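Surkis Folding Club

The Surkis Folding Club is a student robotics club whose members teach machines to handle clothing and bed linen. It is known mainly for its long-running laundry project, and for the friendly yearly contest it holds with its sister club at Stevgate, which takes place each September and tends to go on well past supper.

History

The club grew out of an evening class in simple automation. The students had spent most of that class on wheeled robots that followed a line on the floor, and a good many of them wanted to try something closer to home life. Shirts were cheap, everybody had plenty of them, and a shirt never lands the same way twice, so there was always something new to argue over (the club has always loved a good argument). The first season had 3 members, one borrowed bed sheet and a great deal of patience.

Method

Members work mostly with hand-held grippers. A person folds a garment by squeezing and moving the grippers, and the recorded motion is later used to train a robot arm. One full fold, from a crumpled heap to a neat band, is called a "run." A practice set is made up of 300 runs, and newcomers are asked to finish 75 of them before they are trusted with the sorting of anyone else's. Sessions are held on a bed, as the club feels that most folding at home gets done there anyway.
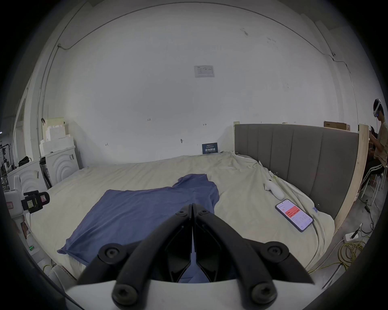
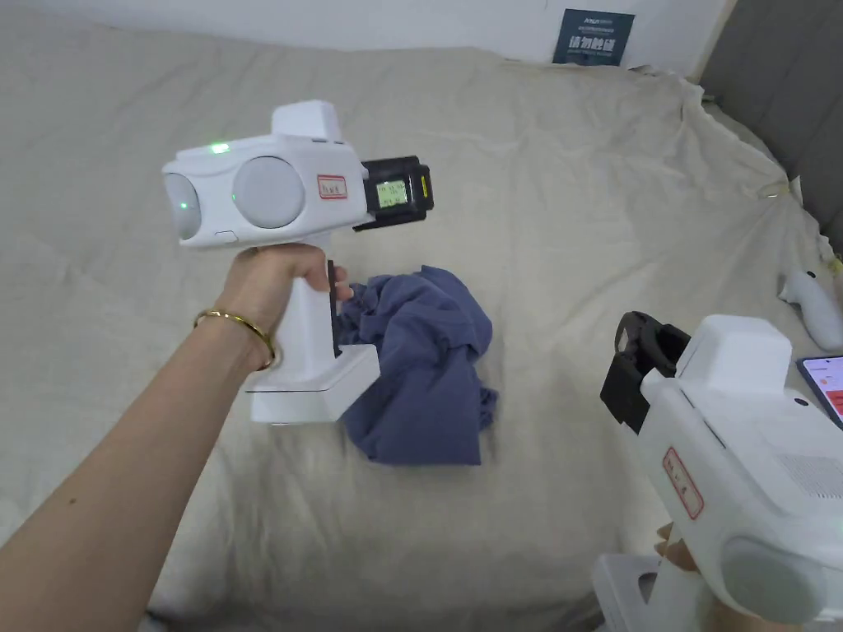
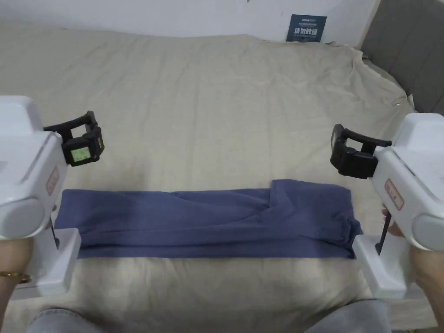
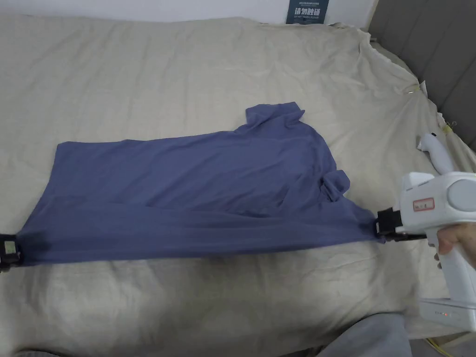 Folding practice with hand-held grippers.

Runs are checked in the evening by a pair of members, who throw out any in which the cloth slipped or the folder changed their mind halfway through. Collars and sleeves cause the most trouble by far, and the club's handbook, known as the Iwasaki Notes, gives them a whole chapter, along with some kindly advice on sore wrists.

Contest

At the September meeting, each club brings a trained arm and a basket of clothes chosen by the other side. Points are given for flatness, for straight edges and for finishing at all, and a tie is settled by a single fitted sheet. The winner keeps the Lodalport Cup, a dented tin mug that has traveled back and forth so often that its handle has been glued on again more than once.

See also

Stevgate Robotics Club
Lodalport Cup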